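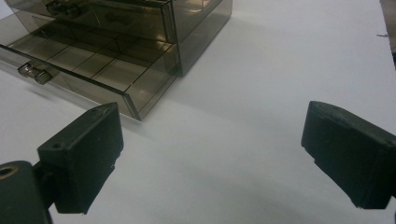 ## 4. Setting up the Hemmin craft table

Read this section through once before you start. It covers standing the table up, levelling it, fitting the side flap and getting it ready for first use. Unpacking and checking the parts are in section 3. If anything was missing or damaged when you checked, stop there and contact Bondthorpe before going further.

You will need:

- the hex key from the parts bag
- a spirit level
- a Phillips screwdriver
- a folded blanket or a piece of thick carpet
- a second person for steps 5 and 14

Do not use a power driver on any part of the frame. The threads in the legs are soft and will strip.

### 4.1 Fitting the legs

1. Spread the blanket on the floor and lay the top on it, white side down. Check there are no staples or bits of packing trapped underneath.
2. Find the four leg plates. Each plate has a notch in one corner. The notch points towards the middle of the table.
3. Fix each plate with two of the short bolts, eight in all. Put every bolt in by hand first and leave them loose.
4. Slide a leg into each plate until it clicks, then tighten the bolts a little at a time, going from corner to corner.
5. With one person at each end, turn the table on to its side and then on to its feet. Lift it by the frame and keep your hands off the flap rail.

**Caution:** Do not stand the table on two legs and let it drop. The plates can bend, and a bent plate has to be replaced.

If a leg won't click, pull it out and look into the socket. A short cardboard sleeve is sometimes left inside from packing. Take it out with pliers and try again.

### 4.2 Castors or feet

The table is supplied with plain screw-in feet. If you bought the Celetti castor set, fit the castors now in place of the feet and follow the leaflet in the castor box for the order of washers. The two castors with brakes go on the side where you will sit.

6. Screw the feet or castors in fully, then back them off by one turn.
7. Move the table to where it will be used.
8. Lay the spirit level along the front edge, then across the middle. Adjust one foot at a time.
9. When the table is level, tighten the lock nut on each foot against the leg.

On carpet, check the level again after a week or so of use. The feet sink a little under load and one corner often goes down further than the rest.

**Note:** Castors cannot be adjusted for height. If your floor is uneven, use the feet.

### 4.3 The side flap

The flap can go on the left or the right. Think about where the light comes from and where the nearest socket is before you choose. Moving it later means taking out all the hinge screws, and the holes do not grip as well the second time.

10. Hold the flap against the rail so that its top surface sits flush with the table.
11. Put in the hinge screws, starting with the two in the middle.
12. Hook the Cuketti stay on to the peg under the rail. The long arm faces outwards.
13. Raise the flap until the stay locks. You should hear it.
14. While the second person holds the flap up, fit the safety clip over the end of the stay and push it home.

To lower the flap, take the weight of it in one hand, pull the clip back with the other and let the flap down slowly. Clear it first. Keep children away while you do this.

**Warning:** The stay can trap fingers. Never reach under the flap while it is moving.

The gap between flap and table should be even along its whole length. If it is wider at one end, loosen the screws in the hinge at that end, push the flap in, and tighten again.

### 4.4 Before first use

Wipe the top with a damp cloth and a drop of washing-up liquid, then dry it. Don't use bleach, scouring cream or nail varnish remover. Any of these will leave a shiny patch that can't be polished out.

Let the table stand for a day if it has been stored in a cold garage or van. The top may have a slight bow when it comes out of the box. This normally settles by itself.

Things to know about the surface:

- Use a cutting mat. The finish marks easily under a knife.
- Put a board or folded towel under an iron, a glue gun or a hot pan of wax.
- Wipe up dye and ink straight away. Marker pen will usually come off with a soft pencil rubber if it is caught the same day.
- Stick-on feet on storage boxes and lamps can leave a mark after some months. Lift them and wipe underneath from time to time.

Keep heavy items over the legs. A sewing machine should go at the fixed end and never on the flap. Small drawer units, thread racks and jars can stand towards the back edge, but take them off before you move the table, even on castors. Drawers slide open on the move.

If you clamp a vice or lamp to the edge, use a scrap of wood on both sides of the clamp. The clamp must open no wider than the edge allows, and must not press on the flap rail.

### 4.5 Height

The table has one working height with the legs as supplied. A shorter set, part 574, is sold separately for use when seated on a low chair or by children. Fit the shorter legs as in 4.1. The plates stay on the table, so only the legs need changing.

Don't mix long and short legs, and don't raise the table on blocks or books.

### 4.6 Checks

| When | What to do |
|---|---|
| After the first week | Tighten the plate bolts |
| Every month | Check that the safety clip snaps shut |
| Every 8 months | Oil the stay with one drop of sewing machine oil |
| After moving house | Repeat steps 6 to 9 |

If the table rocks after it has been levelled, the cause is nearly always a loose plate bolt. Take everything off, turn the table on its side and go over all 8 of them with the hex key. A creak from the flap side usually means the stay is dry.

For spare bolts, clips and legs, write to Kamonchanok Rungrueang at Bondthorpe Spares and give the number on the label under the top. Section revised July 2019.

Section 5 covers taking the table apart and storing it flat.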